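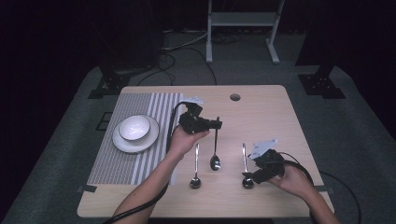
Home | Programs | Reports | Publications | Contact

This site uses cookies to remember your language and display settings. Accept | Manage settings

Hovstead Tableware Durability Program
Progress report to the funder, January 2020

1. Status

Work packages 1 and 2 are complete. Work package 3 (glaze wear) is in progress and is behind schedule by one test cycle. Work package 4 has not started.

2. Glaze wear

The test set consists of 165 plates and bowls in two glazes, Vandetti and Moroz. Each piece is washed in a commercial machine at a fixed detergent dose and inspected every 100 cycles. The target is 1000 cycles per piece. The Vandetti pieces have reached the target. The Moroz pieces were held at 900 while a dosing pump was replaced, and washing has since resumed.

Loss of gloss on the Vandetti glaze was even across the well of the plate and higher at the foot ring, where pieces touch the rack. Rim decoration under the glaze showed no measurable change. Rim decoration over the glaze faded early and then leveled off. We recommend that the overglaze group be reported separately, as its results distort the average for the full set.

3. Stacking and chipping

Chips were recorded by location and depth. Most were found on the foot ring of bowls stored directly on plates. A felt divider reduced them, but the dividers held moisture and two were discarded for mold. A silicone divider is on order from Jirkum. Delivery is expected before the next inspection.

4. Budget

Spending on consumables is under plan. The replacement pump cost 2098 and was charged to the equipment line, which now has no reserve. We request permission to move the unspent consumables balance to equipment. The total award is not affected.

5. Open items

The gloss meter is due for calibration. Readings taken on curved bowl interiors remain less repeatable than those on plates, and a shaped holder is being made to fix the angle. Until it is fitted, bowl interior readings are marked provisional in the data tables.

The Moroz results will be sent as an addendum once the final inspection is complete.

Last updated: January 2020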